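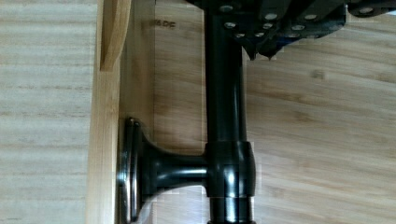 Jun 9, 2025. Job 1509, Colinness, rail brackets. I still don't believe the bracket is the weak part, whatever the return note from Colinness says. The note says "bracket loose" and nothing else. It doesn't say which bracket, or whether loose means the plate was moving on the wood, the stem was turning in the plate, or the bar was sliding in the collar. Those are separate faults with separate fixes, and we have been treating them as one since February. On the black fitting the stem flares out to a round plate that sits flush on the face of the plank, so from the outside it looks like one solid piece from wood to bar. I think that is half the problem. People grab the bar, feel it give, look at the nearest thing that meets the wood and blame that.

Went back through the old pages. In February we changed the screws for longer ones and wrote "fixed" next to it. Fixed according to what? There is no before reading on the page. Somebody pulled on the bar by hand, before and after, and the second pull felt better. It probably did feel better. It would, with new screws just tightened. I may well have written that line myself, the handwriting looks like mine on a bad day, so no complaints about anyone else. Struck it out and wrote "not shown" in the margin.

Rullon's fitting sheet says to mount on "sound timber or equivalent." No species, no thickness, no pilot hole size. I wrote to them asking what equivalent means and got the same sheet back as an attachment. The sheet also says the collar is self-locking once the bar is loaded. Maybe. I'd like to see the collar that locks itself on a finish this slick. Gloss on gloss doesn't give a clamp much to bite on, and a bar can creep a long way before anybody notices, especially a black one where you can't see a witness mark.

What I did this morning, on the scrap upright and not on the customer piece:

Fitted one bracket with the short screws from the bag, pilot holes as per our usual habit for softwood. Drew a pencil line on the wood around the plate and put a strip of masking tape across the collar and onto the bar, slit at the joint. Hung the sandbag from the bar and left it for 3 hours.

Result: pencil line still met the plate all the way round. Tape halves no longer lined up. The shift is small, less than the width of the pencil lead, but it is there and it goes downward.

Took it all off, cleaned the bar with alcohol, put it back with fresh tape, same bag, same time. Again no movement at the plate. The tape shifted again, less than before. I would like to say the cleaning did it, but the clamp screw was probably a bit tighter the second time. I didn't use the torque driver because it was out on the Wiltbridge job. So these two runs can't be compared with each other and I am not going to pretend they can. Both are good for one thing only: in both cases the slip was at the collar and the plate stayed put.

Objections to my own idea, before someone else raises them:

The sandbag is a steady load. People don't load a rail steadily. They lean, let go, twist, hang a bag off it and take the bag away. A plate that sits still under a sandbag may well work loose under a few months of that.

The scrap upright is not the same board as the Colinness ones. Pale and straight-grained like theirs, yes, and that tells me close to nothing about how it holds a screw. I've had two boards off the same pallet that behaved like different trees.

I tested one bracket. The long bar has more than one, and with the load shared the numbers will move around -- in which direction I don't know.

Also on the list of things I'm not convinced by: the thread-lock. The Quezada catalog suggests a drop of it on the clamp screw for "permanent hold." Fine, it may stop the screw backing out. It will do nothing for a bar sliding inside a collar whose screw hasn't moved at all. It also makes the bracket a pain to get apart when the customer wants it an inch higher, and they always want it an inch higher.

Someone suggested a rubber liner in the collar. I'm less against this than the rest. My worry is that rubber gives, so the bar would feel soft in the hand, and we'd be back to a note saying "bracket loose" with nothing loose in it. Thin cork tape might be a better try. There is a roll in the drawer under the vise, stuck to itself along one edge but usable.

Looked at taking the gloss off the bar under the collar with fine paper. It would be hidden once the bracket is on, so looks don't come into it. It can't be undone though, and if the bracket gets moved there's a dull ring on show. Not doing that on anything that leaves the shop. Might do it on the offcut to see if it makes any difference at all.

Next, in this order, and please don't change two things at once:

Get the torque driver back from Wiltbridge.

Run the bare collar at one fixed setting, 6 runs, new tape each time, bar wiped each time. If the slip is all over the place at one setting then every comparison we make after that is worth nothing, and I'd sooner know first.

Same again with cork tape.

Then load and unload by hand from the side, watching the plate. Pencil line again. If the plate does move I'll say so here and take back the first sentence.

Ask Colinness which bracket it was and what moved. A phone photo with a finger pointing at it would do. If they can't say, ask them to put tape across the collar the way I did and leave it for a while.

Not replacing any plates until one of those comes back with something. The box of spare plates stays on the shelf with the lid taped. If you need one for another job, write it on the lid.

Stray note: the screws in the bag from Rullon are not all the same length. I found two sorts in one bag, close enough that you'd miss it unless you stood them on the bench next to each other. Whether February's "longer ones" were really longer is now another open question. Sorted this bag into two jars, labels still to do.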